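Two Grippers, One Table of Soft Toys

Drikard sells a two-finger gripper for small arms, and Ider sells another that bolts onto the same wrist plate. On paper they are hard to tell apart. Both open wide enough for a coffee mug, both run off the arm's own power, and both come with software that a patient person can set up in an afternoon. The Drikard costs more.

I spent most of February with the pair of them at the Brestix workshop, where Yiran Wei has been running the same set of pick-and-place trials on each. The objects are the sort of thing you would find in a family's living room: plush toys, booklets, trays and baskets. Wei chose them on purpose. Metal blocks make every gripper look good, she told me, and no customer of hers has ever asked for help with metal blocks.

The plan called for 2,000 picks, 1,000 on each gripper. Every pick was scored as clean, clumsy or missed. A clumsy pick was one where the object moved to the right place but got squeezed, dragged or turned on the way.

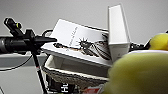
Thin things gave both grippers the most trouble. A booklet lying flat has no side to grab, so the fingertip has to find an edge and get under it. The Ider has a slimmer tip and did this better on the first try. The Drikard tended to push the booklet along until it met something solid. Wei changed the approach angle in the second week and the gap between the two got smaller, though it never closed.

The position of the wrist camera mattered more than I expected. Set it too high and it sees the table nicely but loses the fingertips. Set it too low and the gripper itself takes up a good part of the view. Wei settled on a low mount and accepted the lost space. She wanted the software to know where the fingers were when they closed, and she let the head camera handle the wider view. Moving the mount meant calibrating again, so she did it only when she had to.
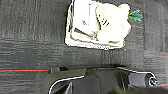
The wrist camera's view, with the gripper below and a white tray on the carpet.

Soft toys were easier to pick up and harder to score. A plush toy gives under the fingers, and the force reading climbs slowly where a hard object would make it jump. The Drikard reports force smoothly, and Wei could set a stopping point and leave it alone. The Ider's reading jumps around at the low end. She had to average it over several readings, and that made the grip slower.

By the end, 1,721 of the picks had been scored clean. Most of the rest were clumsy, and the misses were mainly booklets. Wei would not name a winner. If the job is paper and packaging, she would buy the Ider. For fabric and anything that squashes, she would pay extra for the Drikard.

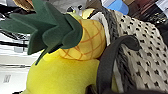 Minghao, reading a draft of these results, wrote back that the force numbers should be taken with care. His own Ider settled down after he replaced the cable between the wrist and the controller, and he would want to see the soft toy trials run again with a new one before paying more for the other brand.

Wei has ordered the cable. She also plans to try softer finger pads on both grippers, using the same objects and the same scoring sheet, and to leave the camera mounts where they are.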